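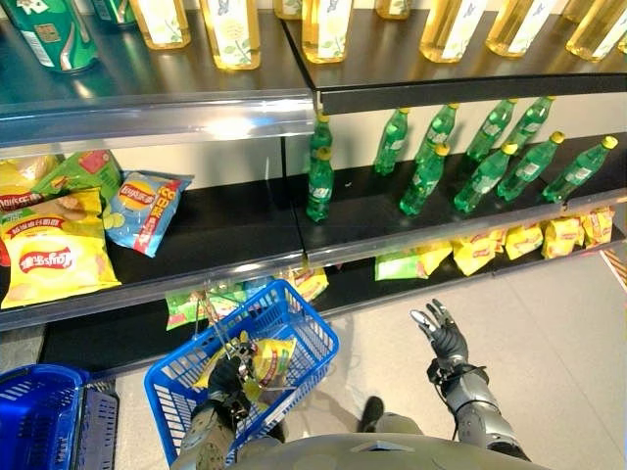 Home Courses Student Work Library Contact

Crisps, Fizz and One Blue Basket: how a small shop bay gets messy and what to do about it

Retail and Display, second project
Submitted 11/02/2021

Shares 69 Comments 7

I picked the snack and drinks bay because I thought it would be easy. Everyone else in my group went for something grand (Janka Charvát did the whole fruit and veg wall, and good luck to her) and I thought, well, it's crisps and pop, how hard can it be? I have since spent more of my life straightening crisp bags than I ever planned to, and I've got quite a lot to say about it.

The bay is in the practice shop at Rulora, on the Warnemville site, which most people reading this will know already. It's the dark unit with the shiny silver price rails. I love how it looks, I really do, the near-black shelves make anything green or yellow jump out at you. The glossy surface even picks up a green glow under the fizzy drinks. But dark shelves also show every crumb and every thumb mark, so half my notes from the first day just say "wipe again".

What I set out to find

My question was a simple one. Which things on a mixed snack and drinks bay stay tidy by themselves, and which ones fall apart the minute somebody shops from them? And then, if you only have a few minutes to put it right, where should you start?

I kept to three kinds of stock: the plastic bottles of green fizz with the yellow caps, the clear bottles of pale yellow drink with leaves and flowers on the label, and the crisps, mostly big yellow Lay's bags. There were a couple of green cans up in the top corner too. I left them out of the results, but I did keep moving them about, which Bernadette Mahmoud told me off for, and fair enough.

How I did it

I gave myself seven shopping rounds. For each round I tidied the bay properly first, fronts to the customer, labels showing, bags upright. Then people from the course shopped from it with one of the blue baskets and a short list, and were told to behave the way they would on the way home from college. After that I went back to the bay with a clipboard and wrote down what had moved, what had tipped and what had ended up somewhere daft.

The lists were written by Danish Orakzai so that I couldn't fiddle them. He made some of them quite mean. One just said "crisps, but change your mind", and that turned out to be the most useful round of the lot! People pull a bag out, have a look at it, and put it back flat on top of the others, and once there's one bag lying flat the next person does the same.

I also timed myself putting it all back. I gave myself a limit of 300 seconds per tidy, and anything not done by then counted as not done. I am not a fast tidier. Khải Hầu had a go at the last one and was done with time to spare, so please read my times as those of a slow person with cold hands.

The bottles

Bottles are lovely. You take one from the front and the rest just stand there. The worst that happened on the drinks shelves was gaps at the front with stock still standing behind, and that takes no time to fix, you just pull the back ones forward. The green ones went a bit zigzag after a few shoppers, because people reach between two front bottles to get at one behind (why? it's the same drink!). I first lined them up in strict columns, then tried two staggered rows, and staggered was nicer to look at but harder to pull forward neatly. I couldn't decide between them and I've put both in my folder.

The pale yellow drinks on the top shelf hardly got disorganised at all. I'd spaced them out wide across both sides so there weren't any near neighbours to knock. It does look a little thin, though, and Begoñe Cabello, who marked my halfway plan, wrote "is this shelf full or finished?" next to it. I think she meant I should bunch them up. I tried bunching on the last two rounds and it looked much fuller, but the labels with the pretty leaves were harder to see, and the label is the nicest thing about that bottle.

The crisps

Oh, the crisps. A crisp bag doesn't have a bottom to stand on. It leans on the bag beside it, so when you take one you've taken away the thing that was holding up the next one. By the end of every single round the left-hand side of the middle shelf was a jumble, with a big bag tilting at the front and everything else slumped behind it.

I tried three fixes. Packing them tight worked until the first person bought one. Standing them in a strip of card folded into a zigzag worked well for the smaller gaps but the card showed, and white card on a black shelf looks dreadful. The one I liked best was laying the bags back at a slope on purpose, all at the same angle like books on a lazy shelf, so that when one goes the others only slide a bit and still face forwards. It isn't as smart as a straight row on the first morning. It's a lot smarter by the afternoon.

The basket

I hadn't meant to write about baskets at all, but they crept in. Ours are blue plastic with a grid for the sides and a thick rim, and where the shopper puts the basket changes how they handle the bag. If it's down on the floor they drop things in from a height, and crisps don't thank you for that. If it's held up close to the shelf they use both hands less and drag the bag out by one corner, and the dragging is what pulls the neighbours over.

So by the fourth round I'd started asking people to note where they'd had the basket. It's a bit late in the day to add a whole new thing to a project, I know, and the first three rounds have no basket notes, so treat that part as a hint and nothing stronger.
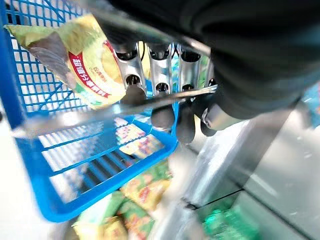

Should the crisps go in the basket before or after the drinks?

After the drinks. Heavy things go in first and lie along the bottom, then the bags sit on top where nothing can squash them.

We tested that with everyone's lists and most people did it wrong the first time, me included, simply because the crisps are on the left and we all started from the left. That made me wonder about swapping the two sides over, drinks left and crisps right, so that you meet the heavy things first. I did one extra go with it swapped. People filled the basket in the better order but two of them complained they couldn't find the crisps, which were at arm's length, so habit counts for a lot.

What I'd tell the next person

Start every tidy with the crisps. I wasted my early rounds doing bottles first because they're satisfying, and then ran out of time with the bags still flat on their faces. Bottles can wait.

Look at the bay from where a customer stands and also from above, leaning over a bit. From the front I thought my back row was full. From above I could see the gap straight away.

Keep a cloth in your pocket for the silver rails. They catch the light beautifully and they catch fingers too.

And write your notes on the day. My September notes, from when I was still planning, are in such a state that I can't read one whole page of them. It says something about "Bugti spacing", which I think was the name of the shelf plan we were handed in class, but I wouldn't swear to it.

Things I didn't get round to

I'd have liked to try a shelf divider between the two sorts of bag, and I wanted to see the same test done with tins, which Janka reckons would be dull and I reckon would be heaven. I also never weighed a full basket. The written part of this comes to 2,952 words with the tables in, and this page is the short version, so if you want the round-by-round sheets they're in the Grerneo folder in the library, second drawer, under my course and not under my name.

Thanks to everybody who shopped, and to Khải for putting the baskets back in their stack each time when I'd gone off for a sit down.

Previous Next Back to Student Work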